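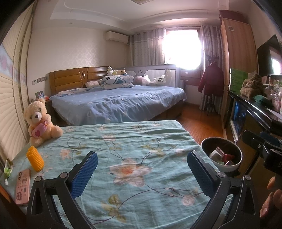

4. Washing your Perron quilt for the first time

You've picked your quilt and it's on the bed, so now for the fun part (yes, really!). A good first wash makes the cotton so much softer, and the stitching gets that lovely crinkled look.

4.1 Shake the quilt out and close every button on the cover.
4.2 Turn the cover inside out. Prints with dark lines or deep pinks stay bright much longer this way.
4.3 Load the quilt by itself. It needs room to tumble, and a packed drum leaves soap in the corners.
4.4 Set the water to 90 °F and pick the gentle cycle. Use half your usual soap – it's plenty!
4.5 Run one extra rinse.
4.6 Dry on low for 30 minutes, take it out, give it a big shake, and put it back in until the middle feels dry.

Note: Expect the quilt to shrink a little in this wash. We cut each one with extra length, so it will still hang nicely over the sides.

Caution: No bleach and no fabric softener. Softener coats the filling and flattens it, and we can't undo that.

Caution: Keep the iron off the quilted side. The plain back can take a warm iron.

4.7 Spread the quilt flat overnight before you fold it. By morning the filling is wonderfully puffy, and you can go on to section 5, Storing for Summer.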